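Fidelina Agudelo
18th February

Right, a few of you asked what I've been doing with all my evenings, so make yourselves a cuppa and I'll try to explain it properly. Thread!

Short version — I'm collecting examples of people handling clothes, so a learning system at Gremetti can have a go at it too. Picking up, straightening, folding, putting down. The stuff you do on a Sunday with the radio on and never think about.

We hit 1,868 usable recordings last night. The target for this round is 3,790, so we're not even halfway, but I did a little dance in the kitchen anyway (my neighbour saw, we've agreed not to discuss it).

The thing I've really come to love is how differently everyone folds. My aunty does sleeves first, always. Benavides, my flatmate, folds the whole thing in half and then sort of negotiates with it. Both go in! If every example looked like my folding, the model would only ever learn my bad habits, and there are plenty.

Real bedrooms have been so much better for this than the tidy bench we started on. You get patterned covers, windows with the sun pouring in, other clothes lying about the place. The first model, which we called Flamis, was a champion on a plain grey bench and completely lost on a bedspread with stripes.

Knits are the hardest, by a long way. A tea towel has corners and you know where you are with a tea towel. A jumper just slumps into whatever shape it fancies, and finding the sleeve again is half the job. I've started asking for more jumpers and fewer tea towels, and I apologise to everyone whose wardrobe I've been through.

We do throw some out, too. If you stop partway to answer the door, or the fingers close on nothing and you give up, it gets a note and goes in a separate pile. I'd like to use that pile one day — there must be something to learn from a fumble — but that's a job for March.

Next up is Arton, the second round, with 2,000 of those recordings being knitwear and nothing else. If you've got a favourite woolly and a spare hour, my messages are open and I'll bring biscuits.
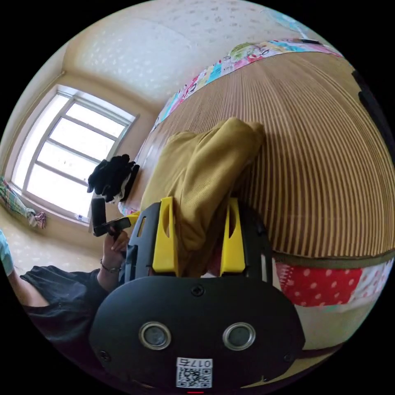
Mustard knit on the stripy cover, yellow fingers at the ready 💛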